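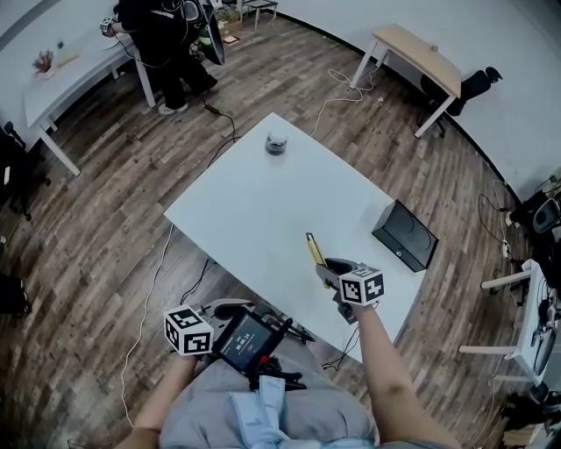

Marker pen in the right-hand gripper, June, at the white table.

Hi Brenda,

Second update on the equipment money, and it's a cheerful one for the most part! I'll start with the spending and get to what I'd like from you at the end.

We now own two pairs of handheld grippers with the marker cubes and the little screens. The first pair came out of the opening order and the second arrived in May, after Futeck changed their shipping date twice (I have the emails if you ever need them). The second pair cost $1,841 including the straps and a spare set of jaws. I'd put it down as $1,900 in the plan, so we came in slightly under, and I've left the difference in the parts line.

The parts line is where it gets messier. We've spent $687 on cables, chargers, tape and replacement cubes. I didn't budget for replacement cubes at all. The printed faces scuff when a gripper gets set down on its side, and once a face is scuffed the tracking drops out and the recording is no good. Tuncay Ateş now prints the faces himself on matte stock and glues them on, and the last set he made has held up fine. I'd still like to keep a bit aside for them next quarter.

On to the recordings. The plan you signed off on asked for 600 usable ones by the end of the summer, all tabletop handling of small things like pens and containers. We had 77 usable ones at the end of the first month, and I'll admit that number made me nervous. Most of the lost time was setup – people strapping in, restarting the screens, hunting for a charged battery. Imogen Blackburn wrote a one-page checklist and taped it by the door, and the sessions have been going much better since then. I'll send you the new count once Imogen has been through the latest batch, and I'd rather not guess at it now.

You asked last time whether we should be pricing the actual robot arm yet. Barry Staniforth and I went through three quotes. The Marsden arm is the one we both like, mostly for the service terms, and their grippers would take our jaw shape without an adapter. The Misia is cheaper up front but the controller is a separate purchase, and so is the training day, and by the time you add those on it's hardly a bargain. The third one was way over what we have, so I've left it out of the comparison sheet.

My suggestion is that we wait on the arm until the Flindon review is done. We'd know by then whether the recordings are good enough to train on, and Marsden will hold their price through the fall (Yvonne Garside got that in writing for us, thank you Yvonne!).

Two things from you, if you can:

Please confirm that I can move what's left in travel over to parts. We haven't used any of it.

Please let me know whether an arm needs to go through your purchasing people or ours. Barry thinks yours, I think ours, and the forms are different.

Comparison sheet and receipts are in the shared folder, under equipment.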